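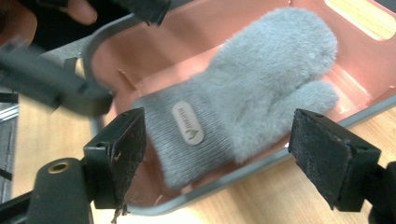 Our project looked at how the parish of Darndale handles complaints since its safeguarding rules changed in July. Inmaculada Vidal and I interviewed 12 parishioners and read the 2 public notices of the church office. Most people knew that a contact person exists, but only three could say her name. Several interviews were made at the winter clothing table – a fluffy grey mitten with a ribbed cuff, in a pink tray, is typical of what is given there – and people talked more freely than in the office. Six of them asked for a phone number outside the parish. We recommend to print it in the bulletin.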